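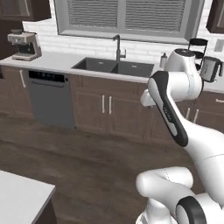 Tendance Household Manipulation Project
Second interim report to the Skurkau Fund
Prepared by Kristine Dagdag, Barnville site, 20 March 2025

1. Scope of this report

This report covers the second funded period. It describes the method as it now stands, the main result on action relabeling, the two problems that remain open, and the use made of the compute allocation. Administrative matters are in section 6. The literature review requested at the last meeting has been sent separately by Leonora Rivera and is not repeated.

The aim of the project has not changed. We want a single policy that operates kitchen fixtures and countertop appliances from a short written instruction, trained mainly in simulation, and we want to know which parts of the training data the policy depends on. The work in this period was done entirely in simulation. The transfer study begins in the next period.

2. Simulation environment

The kitchen set was rebuilt in the first half of the period. The earlier set had box-shaped cabinets and no working fixtures, and policies trained on it learned to rely on the empty countertop as a cue. In the new set the layouts have a counter run along the back wall, lower cabinets with bar handles, a sink with a gooseneck faucet, a built-in dishwasher, and appliances such as an espresso machine and an electric kettle standing on the counter. There are 13 layouts. Of these, 2 are held out from all training and are used only for evaluation.

Surface materials, window treatments and cabinet colors are sampled separately from the geometry, so a given layout can appear with white tile and dark flooring in one episode and with something quite different in the next. Appliance positions are sampled along the counter within limits set by hand. Jhair Chávez wrote the sampler and also the check that rejects a configuration in which the arm cannot reach the target fixture from its mounting point. Before the check was added, unreachable targets were being scored as policy failures. All results from the first interim report that were affected have been rerun, and the corrected table was issued to the fund in July. The ranking of methods in that table did not change.

Joint friction for the doors, the faucet lever and the dishwasher panel is drawn from ranges measured in the Panganiban test apartment. The ranges for drawers are still estimates. Ronaldo Marquez has the force gauge data for drawers but it has not been processed.

3. Method

The policy takes two camera views, the joint state of the arm, and the instruction. One view looks over the arm from behind the shoulder and the other is at the wrist. It predicts a short chunk of end-effector motions, executes the first part of the chunk, and then predicts again. This is standard and we make no claim for it.

The contribution is in how demonstrations are prepared. Scripted demonstrations are cheap, but the scripted planner reads the exact pose of every object and moves directly to it. A policy trained on these motions has no examples of correcting a poor approach. Teleoperated demonstrations contain corrections but are slow to collect and uneven in quality between operators.

We therefore relabel. A partly trained policy is run in the simulator until it drifts from the planned path by more than a set threshold. At that point the simulator state is saved, the planner is called from the saved state, and the resulting recovery path is added to the training set with the drifted observation as its starting point. The operator is not involved. The planner fails on a share of the saved states, mostly those where the gripper is already wedged behind a handle, and these are discarded.

The set used for the result below holds 2,021 demonstrations before relabeling. Maribeth Gatchalian reviewed them and removed those with visible interpenetration between the gripper and a door panel. The figure is the count after removal.

4. Result

Each policy was evaluated for 200 episodes per task family in the held-out layouts. The families are cabinet doors, faucet lever, dishwasher panel, and moving a small item across the counter. Three training conditions were compared: scripted demonstrations alone, scripted with relabeled recoveries, and scripted with random perturbation of the starting pose, matched to the relabeled condition in the number of training steps.

Relabeling gave the best success rate in every family. The improvement was largest on cabinet doors and smallest on the faucet lever. Random perturbation helped on doors but had no measurable effect on the dishwasher panel, and on the small-item tasks it was slightly worse than scripted data alone. We read this as evidence that the content of the recoveries matters and that added variety in starting pose does not account for the improvement. Full tables with intervals are in Annex A.

Two further observations:

The benefit depends on the drift threshold. With a low threshold, most saved states are close enough to the original path that the recovery adds little. With a high threshold, the planner discards too many. The usable range is fairly wide, and the same value was used for all four families.

A second round of relabeling, using the improved policy to generate new drifted states, gave a small further gain on doors and nothing elsewhere. It costs as much as the first round. We do not plan to use it by default.

5. Open problems

5.1 Self-occlusion. In the shoulder view the arm covers part of the counter on its own side, and appliances standing there may be partly hidden for most of an episode. When the target is on the same side as the arm base, the policy hesitates — it starts an approach, withdraws, and starts again until the time limit. Relabeling reduces this but does not remove it. Chávez has tested moving the shoulder camera, which shifts the blind area to a different part of the counter. A short observation history is the next thing to be tried. It was left out of the original design to keep inference time down, and we now think that was a mistake.

5.2 Closely spaced handles. Where two vertical handles sit close together on a pair of doors, as they do under most of our sinks, the policy sometimes grasps the wrong one when the instruction says "left" or "right." The grasp itself is usually good. Errors rise when the wrist approaches at an angle, which suggests that the policy is using the wrist view to decide left from right after the shoulder view has been blocked by the forearm. We have not confirmed this. Gatchalian is preparing a test set in which only the instruction changes between paired episodes, so that the grasp and the choice of handle can be scored separately.

6. Resources and administration

Compute use was below the allocation for the period. The difference comes from the second relabeling round, which was budgeted for all families and run only once. We ask that the unused part be carried forward to the transfer study, where rendering costs will be higher.

Staffing is unchanged except that Rivera has moved to half time on the project until the end of the period. Her evaluation work has passed to Gatchalian. The drawer friction work is behind plan, as noted in section 2. It does not block the current task families, none of which uses a drawer, but it does block the fifth family promised in the proposal. We ask for that deliverable to be moved to the third report.

The sampler and the reachability check are ready for release. The relabeling code still depends on the internal planner interface — Marquez is separating the two, and release will follow once a clean build passes outside Barnville.

7. Plan for the next period

Add observation history and repeat the evaluation in section 4 with all other settings fixed. Complete the paired-instruction test set. Process the drawer measurements and add drawers to the task families. Install the arm in the Panganiban test apartment and run the door and faucet families there without further training, then with a small number of local demonstrations. The number has not been decided and will be agreed with the fund's technical reader before collection starts.

Annex A: Result tables (separate file)
Annex B: Compute use by month (separate file)

Contact: Kristine Dagdag, Tendance Barnville | © Tendance 2025 | Back to top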